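The Soup Years

March 27, 2021
By Murray Gagnon

My aunt kept a stockpot on the back of the cooker from the first frost until the clocks changed, and as far as any of us could tell it was the same soup. Things went in. Ladlefuls came out. It was brown in October and browner by Easter. My cousin Audrey-Anne once found a clothes peg in hers and was told to put it on the side of the plate.

I mention this because I have now made soup every Sunday for 27 weeks, and I am starting to understand the woman. I began in the autumn with recipes. Proper ones, with a list of things to buy and a photograph of somebody's linen. The first was a celeriac and apple affair that cost more than a takeaway and tasted like a wet fence. The second asked me to make a "quick" stock, which took 41 minutes if you don't count roasting the bones, and the recipe didn't count roasting the bones.

By December I'd stopped reading the recipes to the end, and by the new year I'd stopped reading the beginnings. What I do now is open the fridge and look for whatever is closest to death. Leeks, usually. We seem to buy leeks the way other people buy newspapers, out of a sense of duty. They go in with an onion and too much butter and then I go and do something else until the smell changes.

The leek and potato is the only one I'd serve to a guest. The lentil is good on the second day and alarming on the fourth. The beetroot I have promised not to make again, partly on account of the taste and partly on account of the grouting. There was also a fish soup, made from a packet Henryk brought back from a trip, with instructions in a language neither of us reads. We guessed at the water. We guessed wrong, and ate it with forks.

I should say a word about blending. I used to blend everything, on the grounds that it looked more expensive. Then the blender's lid gave up in the middle of a pan of carrot and I spent the evening with a cloth and a stepladder. Since then we've been a lumpy household. You get used to it, and you do at least know what you're eating, give or take the odd peg.
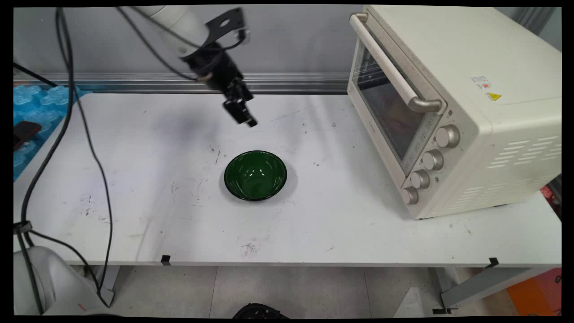
Bread is the other half of the problem. A good soup with bad bread is a bad lunch, and the bakery near us shuts on Sundays, so I have been buying a loaf on Saturday and toasting it into submission. Kirsten at work says I should bake my own. Kirsten says this about most things, including crackers. I have looked into it and it seems to involve getting up.

Anyway, there's half a cabbage in there this week, and the end of some ham, and a carrot you could tie in a knot. I rang my aunt for advice. She said to put it all in and stop fussing, and then asked whether I'd ever found her good ladle, which went missing when I was nine. I have it. I said I'd look.

3 comments

Normand Doucette
Barley. A handful in the cabbage one, and leave it alone for an hour. You'll thank me, or you'll have wallpaper paste.

Audrey-Anne
It was TWO pegs. And give her the ladle back.

Henryk K.
The fish thing was perfectly good soup if you cut it small enough.

Contact | © Murray Gagnon | Back to top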